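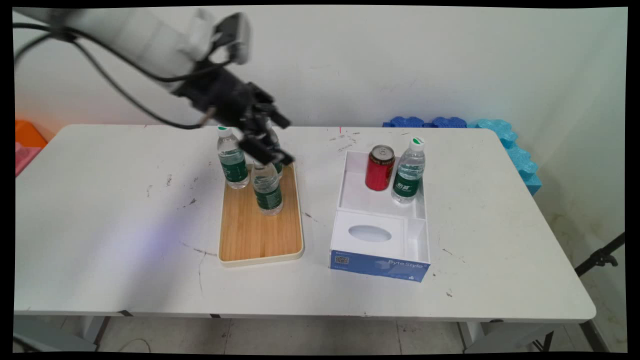
Selling a car with a dead transmission, dealer or private?

mudflap_80
So my old Stirkau wagon finally gave up second gear, and then third gear the week after. The shop in Brusley wants more than the car is worth to rebuild it. The body is clean, new tires last September, interior is fine apart from the dog hair. The Pellari dealer offered me $1,000 as a trade-in if I buy from them. Do I take it or try to sell it myself?

torquewrench
Private sale, every time. Somebody out there has a spare transmission sitting in the garage and wants a clean body to put it in. Put "needs transmission" in the title so you don't get 80 messages asking what's wrong with it (you'll get them anyway).

lanehopper
I'd take the trade-in. I tried selling a non-runner myself and had 5 people set up a time to come look. Two showed up. One of those wanted to pay me in lawn equipment.

torquewrench
What kind of lawn equipment?

lanehopper
A mower that also didn't run.

quietdiesel
Careful with that trade-in number though. My sister got a "great" offer on her Eskola and then the price of the new car somehow had no wiggle room at all. Ask for the out-the-door price first and don't mention the old car until you have it in writing.

mudflap_80
Ugh, too late, I drove it there. Well, limped it there in first. They've seen it.

lanehopper
Then they know what they're getting and still said a thousand. I don't think that's bad! In my state you also pay less sales tax with a trade-in, check if yours does that.

torquewrench
Still disagree. Those tires alone are worth something, and a wagon with no rust goes fast around here. Give it 2 weekends. The dealer will still want to sell you a car after that.

quietdiesel
Whichever way you go, take your plates off and send in the release form yourself. I left that to a buyer once and got his parking tickets for months.

mudflap_80
OK, ad goes up Friday. If all I get is mowers I'm calling the dealer back. Does anyone know if I have to get it smogged when it can't get out of first?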